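12 de mayo de 2022
Cuaderno de taller, floristería Kaka. Pruebas de conservación, rosa de tallo largo

Llegaron 800 tallos de Rokthorpe, variedad roja, corte cerrado. Malou apartó 198 para la prueba y el resto pasó directo a cámara.

Dos soluciones: la de siempre y la nueva de Pfister, a media dosis. Cubos lavados con lejía la víspera. Corte en bisel bajo el agua, dos centímetros. Hojas fuera hasta media altura.

La nueva deja el agua más limpia, pero en los tallos gruesos veo cuellos doblados igual que con la otra. De los 198 sirven 179 para arreglo alto; los demás van a ramo corto o a pétalo suelto. Leandro cree que el problema viene del transporte. Yo subiría la dosis antes de reclamar.

Espuma: los bloques de Stakitz aguantan bien la cesta de un metro si se cruzan dos y se atan con cinta. Con uno solo la cesta se vence hacia delante. Meter primero el verde de atrás, luego las rosas altas.

Consuelo pide precio cerrado para el encargo del hotel. Con portes, 1.958 sin el verde. Falta que Abena confirme el relleno.

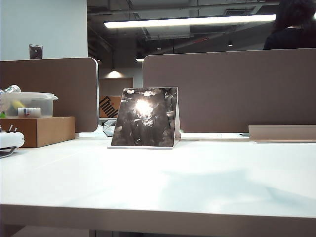

Copia en blanco y negro en su soporte, sobre la mesa blanca.

Pendiente:
- repetir con dosis completa, mismos cubos
- pedir cinta ancha
- preguntar a Milagros por la eucalipto de octubre, hasta cuándo reserva
- cambiar el termómetro de la cámara, marca un grado de más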